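From the Workroom

Well, the wallpaper is up! If you've been reading since January you'll remember me grumbling about bare walls and how I couldn't settle on anything. I had 13 samples taped up by the door at one point, and every one of them was beige or pretending not to be. Then I found a dark teal floral in the clearance bin at Walczak, the decorating place out on the Hernby road, and that was that.

It's a loud print, I won't argue. Big orange blossoms, pink-purple ones nearly as big, some pale blue, and leaves all over the place. My sister thinks it belongs in a restaurant bathroom. I love it. I put it on all three sides so it wraps around you, and I spent far too long getting the flowers to sit nicely on the back wall with a pink one low down and an orange one either side of it (two evenings and a lot of muttering).

A few things for anyone about to try the same. Buy an extra roll if the pattern is large. You lose a shocking amount to matching, and I was up to 80 inches of waste before I'd finished the second wall. Paste the wall and not the paper. Change your blade way more often than you think you need to – a tired one drags and tears right through a petal, and of course it will be the petal at eye level. And hang the back first, then work outward to the sides, so any fudging ends up in the corners.

The tabletop was the other decision. I wanted something calm under all those flowers, so it's the gray marble pattern and nothing fancier. I did look at a green one from Ornska and came very close to ordering it, but green on green on green was going to give me a headache by lunchtime. Gray wipes down easily and lets the walls do the talking.

Several of you wrote to ask what the whole thing came to. The first quote I got was $2,142 and I finished at $1,699, mostly by doing the papering myself and buying from the clearance bin. I'm calling that a win, sore shoulders and all.

Next up is lighting, which I've been putting off. Dark walls really do eat the light, especially late in the day, and I'd like something warm that doesn't turn the teal to mud. If anyone in Sellosthorpe has a lamp they swear by, write and tell me – I'm all ears. 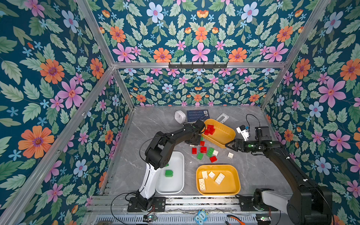
I've also got most of a roll left over, and I'm thinking drawer liners, or maybe covers for my notebooks. If you'd like a piece for a small project, reply to this newsletter with your address and I'll mail out strips until it's gone.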